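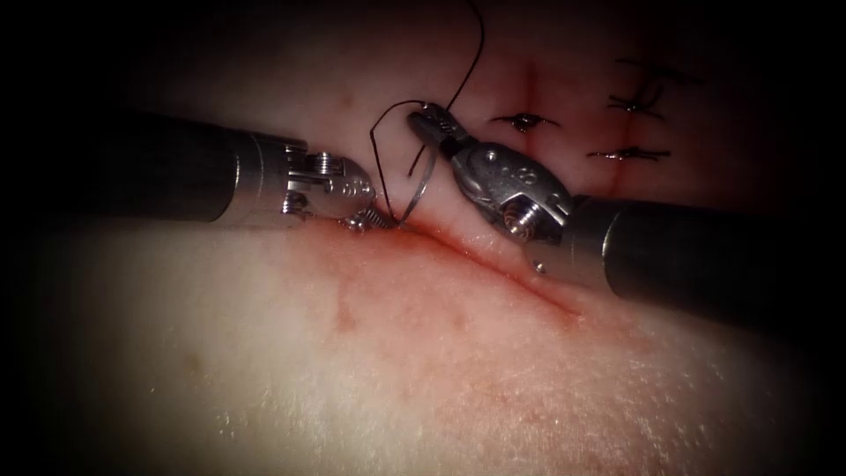 Black thread, a slanting cut and three finished stitches.

How do stitches hold a cut together?

Have you ever torn a hole in your favourite pyjamas and watched a grown-up sew it closed? A cut can be closed in much the same way, with a kind of thread that has its own special name: suture (say it like this — SOO-cher). Each stitch goes in on one side of the cut, comes out on the other, and is tied with a good snug knot so the two edges sit side by side, like neighbours leaning on a fence.

Skin is very clever and does the mending by itself, but it likes to be held still while it gets on with the job. Once it has grown strong again, many stitches can be snipped and taken out, and some kinds slowly disappear all on their own!
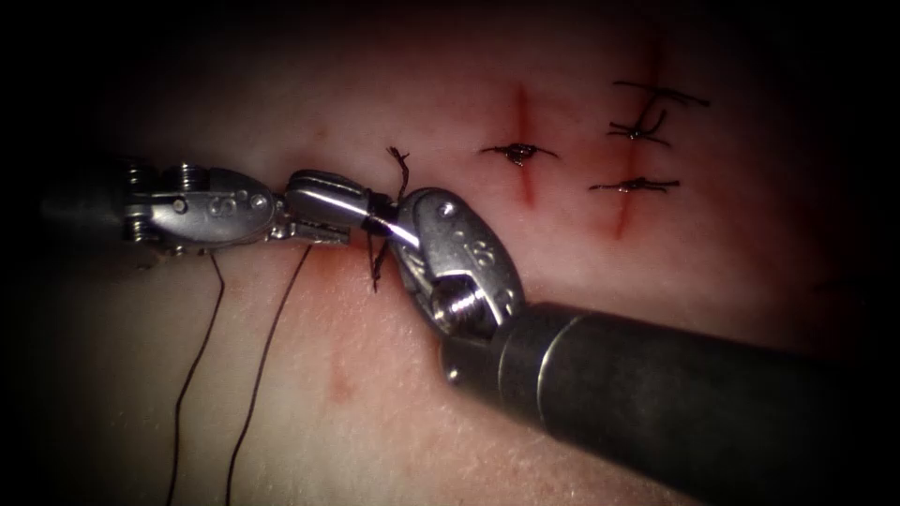 Of course, people have to learn to sew this neatly, and they learn on a practice pad, a soft pretend piece of skin that doesn't mind one bit if a stitch goes crooked. The thread is thin and slippery, so it is held in narrow metal jaws, a little like the tweezers you might use for a splinter.

Try it at home: ask a grown-up for some felt, a blunt needle and a bit of wool, and see if you can sew 8 stitches all the same size.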